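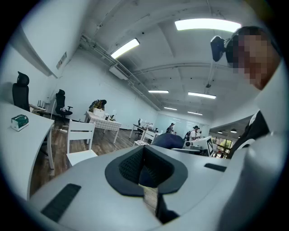 Where should a shared tissue box live in an office with long desks? On the end of a desk nearest the walkway, where people can take one in passing without leaning over somebody's keyboard.

I'm writing that down because it took up more of the morning than it should have, and because I said I would keep this diary properly until the end of March. So, 26th February.

I was in early to carry on with the room. The ceiling is the thing I still notice every day. At home I'm used to a flat one with a lamp in the middle, and at work it's beams and pipes and cable trays all the way along, with the strip lights in between. Junaid likes it. I think it makes the place louder, and I've asked Dinesh to price up some felt panels from Gorton. He came back with 1176 for the lot, fitted, or 219 for a starter pack that would do the wall by the papers desk. I've told him to get the starter pack and we'll see if it makes any difference before we spend the rest.

The tablecloth has stayed. Chutima brought it in for the lunch on her last birthday and it never went home again. White and grey check, so it goes with everything, and it hides the ring marks on the table. I took it off to wash at the weekend and two people asked where it had gone. The white chair with the slatted back is staying too, for now. It's a kitchen chair really and no good for more than half an hour, but people seem to pull it up when they want to look at something on the table, and the proper office chairs are too wide for that side.

Spent a good part of the day on cables. I want them off the floor by the middle of March. Power strips on bare wood get kicked, and then somebody's screen goes off and I hear about it. Jui-lin has found some trays made by Doltach that clamp under the desk top with no drilling. The long desks are 65 deep by her tape and the clamps need less than that, so they should fit. I've ordered enough for the left-hand side only. The small desk near the wall will have to wait – it needs clearing first, and the papers on it belong to three different people, none of whom will say which are theirs.

I had a longer talk with Valquíria after lunch about the air conditioning. Her view is that whoever sits under the unit should get to decide the temperature. Mine is that it should be set in the morning and left alone. We agreed on leaving it alone until March and then having the same talk again. She has brought in a cardigan.

The high-backed chair with the mesh headrest squeaks when you lean back in it. I had it upside down for ten minutes and tightened everything I could find. It still squeaks. The other black one is fine.

Things left for tomorrow: ring Tolentino about the window cleaning, ask Dinesh if the felt comes in a grey that isn't blue, find the spare key for the post cupboard, buy tissues. I wanted to sort the lamp on the table as well but ran out of day.

Home by seven. Soup and the end of a loaf. Rained on and off.

3 comments
2 shares

Recent entries
Clearing the post cupboard
Idia or Doltach for desk trays
The tablecloth goes home for a wash
New kettle, old complaints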